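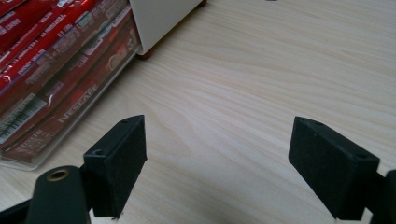 Photo: Henk Van Hecke

4. Setting up the reserve adequacy worksheet

This section covers the first-time setup of the reserve adequacy worksheet in Strobel. The worksheet compares a country's foreign exchange reserves with its import bill, its short-term foreign debt and its broad money. Complete section 3 (Data sources) before you begin. You need editor rights on the country file.

Revised 2026-03-14. Replaces the version issued with the January release.

4.1 Create the worksheet

1. Open the country file and select Worksheets > New > Reserve adequacy.

2. Enter a worksheet name. Names may contain letters, digits and hyphens. Spaces are converted to hyphens when you save.

3. Select the reporting currency. All amounts in the worksheet are converted to this currency at the end-of-period rate.

4. Select the frequency. Monthly is the default. Quarterly is available for countries that do not publish monthly import data.

5. Click Save draft. The worksheet opens with empty input rows.

Caution: The reporting currency can't be changed after the first calculation has been run. To use a different currency, create a new worksheet and copy the input rows.

4.2 Assign the reserve series

1. In the Reserves block, click Assign series.

2. Select the gross reserves series. If the central bank publishes gold, special drawing rights and the IMF reserve position separately, assign each component to its own row and leave the Total row blank. Strobel fills the Total row.

3. Check the unit shown to the right of each row. Central bank tables are often in millions and debt tables in thousands. If the units differ, set the multiplier in the Scale column.

4. If you intend to report net reserves, assign the short-term foreign currency liabilities of the central bank to the Deductions row. Enter them as positive values.

Note: Don't assign both the components and a published total. The worksheet will add them together, and no warning is given.

Note: Gold may be carried at market value or at a fixed book price. Record the method in the Valuation field. The field has no effect on the calculation but is printed in the report footer.

4.3 Set the import cover calculation

Import cover is the number of months of imports that the reserves would pay for. Strobel divides the reserve total by average monthly imports over the averaging window.

1. In the Imports block, assign the series for imports of goods.

2. Assign imports of services and, if required, primary income payments. Leave unused rows blank. A zero is treated as a reported value.

3. Set the averaging window. The default is the 12 months ending with the reporting month. A shorter window reacts faster to price changes but carries seasonal swings into the result.

4. Select the basis for the import series: FOB or CIF. If the goods series is on a CIF basis and freight is also included in the services series, tick Remove freight overlap.

Worked check: in the Arnley training file, reserves are 2770 and average monthly imports are 600, both in millions. Import cover is displayed as 4.6 months. If your copy shows a different figure, restore the file from the Training folder before continuing.

4.4 Set the short-term debt ratio

1. In the Debt block, assign external debt by original maturity of one year or less.

2. Assign principal payments on longer-term debt falling due in the next 12 months. Together, the two rows give short-term debt on a residual maturity basis.

3. Select the day count for the look-ahead period. Use Calendar unless the debt schedule is supplied in days. With Calendar selected, the period is extended to 366 days when it includes February 29.

4. Click Test ratio. The result is shown as a multiple rounded to 2 decimal places.

Caution: Some debt offices publish original maturity only. If the second row is left blank, the ratio will be overstated. Enter "original maturity basis" in the Notes field so that the wording appears under the table.

4.5 Thresholds and flags

Thresholds control the flags in the summary table. They don't change any calculated value.

1. Open Worksheet settings > Thresholds.

2. Enter the lower threshold for each measure. The defaults are three months for import cover and 1.00 for the debt ratio.

3. To use house thresholds, click Load profile and select the profile. Profiles are maintained by Archana Bhatia (Rotlow office).

4. Click Apply.

A result equal to the threshold is not flagged.

4.6 Run and release

1. Click Calculate. Processing normally takes less than a minute.

2. Review the Exceptions tab. Missing periods are listed first, followed by breaks in series and unit mismatches.

3. Clear each exception or enter a reason. The Release button remains gray until the list is empty.

4. Click Release. The worksheet is locked and a copy is sent to the reviewer named in the country file.

To reopen a released worksheet, send the file name and the period to Catherine Gillies. Reopened worksheets keep their original release number with the suffix R.

Related sections: 3 Data sources; 5 Exchange rate tables; 7.2 Exporting to Stusia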